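Part 3: Setting up your reproductive health records binder

If you've made it through parts one and two, you already have the folder, the dividers and the list of clinics you've been to. Well done, because the list is the bit I put off for most of a year! Now we get to the papers themselves. I'm going to walk you through it the way I did mine, at my own table, with a pot of tea and a fair amount of muttering.

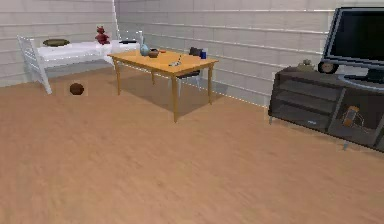
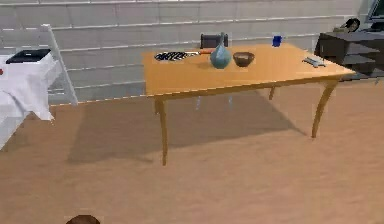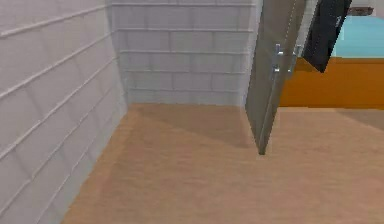

You'll want a clear two hours for this part. I started at 8 in the evening the first time and I don't recommend it. Phone lines at records offices are closed by then, and you will need to call somebody.

What you need before you start

Your photo ID, your insurance card (the current one and any old ones you kept), the clinic list from part one, and a pen that doesn't smear. If you're using the Ketent log sheets, print two copies of the request log. If you're using a plain notebook, rule four columns: date asked, who you asked, what they said, date received.

3.1 Asking for your records

1. Pick one clinic from your list. Start with the most recent one, as they're the most likely to pick up the phone.

2. Call and ask for "medical records" or "health information." The front desk usually can't help you and will only put you on hold.

3. Ask for their release form. Most places will email it or have it on the patient portal. My friend Clodagh Heffernan swears by walking in and asking for paper, and she did get hers faster than I did, so if you live close by, go for it.

4. Fill in the dates of care. Write a range that's wider than you think you need. I put down only the month of my surgery and had to do the whole form over to get the follow-up notes.

5. Under "records requested," list what you want by name: visit notes, lab results, ultrasound reports, procedure notes, pathology, prescriptions, billing. If you tick only "summary," a summary is what you'll get.

6. Sign it, keep a copy, and write it in your log.

Note: Some forms have a separate box for sensitive records, and reproductive care can fall under it. Read that box slowly. If you leave it blank, those pages may be left out and you might never notice they're missing.

Caution: The form will ask where to send everything. Think about who opens the mail at your address, and who can log in to your email. If that worries you at all, ask to pick the records up in person — you can ask what ID they need when you call.

3.2 Sorting what comes back

My first envelope from Howlader Women's Clinic had 200 pages in it. I cried a little and then I made toast. You don't have to read them all in one go!

1. Make three piles: care, results, money. Care is anything a doctor or nurse wrote. Results are labs and scans. Money is bills and letters from your insurer.

2. Put each pile in date order, oldest at the back.

3. Check the name and date of birth on every page. I found a page in mine that belonged to somebody else entirely. If that happens to you, call the clinic and let them tell you how they want it returned.

4. Flag anything you disagree with using a sticky tab. Don't write on the page. We'll get to asking for corrections in part four.

5. Punch, file, and write the date received in your log.

Note: Bills go behind the money divider even if you've paid them. I had one for $775 come back to haunt me long after it was settled, and the only thing that ended the argument was the receipt, filed right where it should be.

3.3 The front page

This is my favorite bit. One sheet, at the very front, with the things you get asked every single time: allergies, current medicines, surgeries with the year, pregnancies and how each one ended, and the name of your regular doctor. You decide how much goes on it. Macarena Garrido, who tested this guide for me, keeps hers to five lines and tells the doctor the rest out loud. Mine fills the page (I like to talk, but not when I'm wearing a paper gown).

Caution: Don't put your Social Security number on the front page. If a form truly needs it, you can write it on the form.

3.4 Where to keep it

Somewhere dry, that closes, and that you can reach without a stepladder. If you scan your pages, use a password you don't use for anything else, and switch off automatic sharing on any family photo or cloud account before you upload. Check the shared folders on your phone as well — they're easy to forget.

When your log shows every clinic as either received or chased, move on to part four and bring your sticky tabs.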